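Safe Working Practice for a Two-Arm Computer Disassembly Cell
Final Project Report, Pilis Workshop, Department of Mechanical and Production Engineering

Summary

This report presents a set of working rules for a small robot cell in which two arms remove and handle parts from desktop computers. The cell, known in the department as Zilano, is used by several student groups each term. Until this project, each group kept its own instructions, and these differed on basic points such as who may reach across the table while an arm is powered. The project produced one rule sheet, a start-up checklist and a short log form. All three were tried over 11 working sessions between October and December.

1. Scope

The rules apply to tasks in which a part is taken out of an open computer case and set down in a fixture, or taken from a fixture and returned to a case. They do not cover programming of the arms away from the table, battery handling, or the disposal of parts. Monitors and any other unit containing high-voltage stored energy are excluded. A power supply may remain in the case during work, but it may not be opened.

2. Method

The existing instructions of the student groups were collected and compared line by line. Statements that appeared in more than one set were kept and reworded. Statements that conflicted were discussed with the laboratory staff, and the stricter version was adopted unless it made the task impossible. The resulting draft contained 50 rules. After the first sessions it was clear that users did not read a list of that length, and the draft was reduced by merging duplicates and moving setup items to the checklist.

The risk review followed the general approach taught in the department's machine safety course: identify the hazard, estimate severity and exposure, choose a measure, and record what risk remains. The review looked at the arms, the tooling, the workpiece and the fixture together. An open computer case has sharp sheet metal edges and loose cables, and a gripper that is safe over a bare table may not be safe inside one.

3. The Cell in Use

Cell with fixture plate, gripper inside the case, and overall layout.
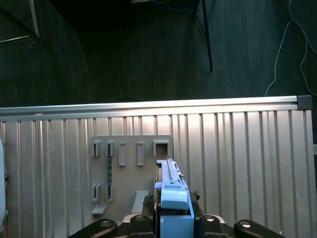
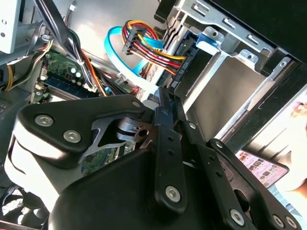
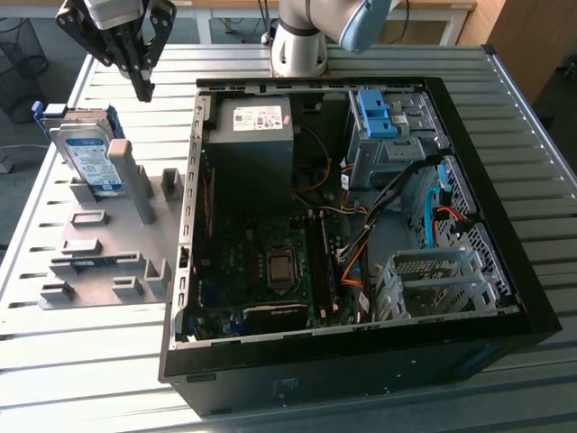
Report prepared by the student author
Role: Undergraduate project student, Robot Cell Safety and Procedures

The case is placed on its side with the opening upward, and the fixture plate stands next to it on the slatted table. Drives and memory each have a set place on the plate. The distance between case and plate is kept short so that a part is carried over the table and never over the floor.

4. Rules Adopted

4.1 Before power is applied to the arms, the computer must be disconnected from the wall outlet and the outlet end of the cord must be in plain view.

4.2 One person is named as operator for the session. Only the operator may start a motion. The operator keeps an emergency stop within reach at all times.

4.3 Hands stay outside the marked work area while either arm is able to move. A person who needs to reach in must ask for a hold, and the operator must confirm it aloud.

4.4 Cables that cross the path of a gripper are to be moved aside or tied before the first motion. Data and power cables attached to a drive are treated as obstacles until they have been unplugged.

4.5 Inside a case, arm speed is limited to the reduced setting stored in the Trevaskis controller profile. Full speed is permitted only above the height of the case wall.

4.6 The two arms may not work inside the same case at the same time unless the program has been reviewed by a second student.

4.7 A part that drops is left where it falls until both arms are on hold. The event is entered in the log.

4.8 Printed sheets, tools and personal items are kept off the working side of the table.

5. Results of the Trial

Users completed 96 log forms. Most entries recorded a session step with no deviation. The most frequent deviation concerned Rule 4.4: cables were left in place because the user judged that the gripper would clear them. Rule 4.3 was followed well once the spoken confirmation was added — the earlier version had relied on a hand signal, which the operator could miss while watching the screen.

The start-up checklist took up to 6 minutes in the early sessions. Users asked that the fixture check come first, as a plate that has shifted affects every later step. This change was made in the second version.

6. Limits of the Work

The trial involved students who already knew the cell, and the findings may not hold for visitors or new staff. Contact force at the gripper fingers was not measured. The reduced speed setting was taken over from earlier practice at the workshop and has not been tested separately.

7. Recommendations

The rule sheet should be posted at the cell and reviewed at the start of each term. Force measurement should be the subject of a later project, using the Fleltura test stand when it becomes available. Until that work is complete, Rule 4.6 should remain in its present form, and requests for exceptions should be made to the laboratory staff in writing.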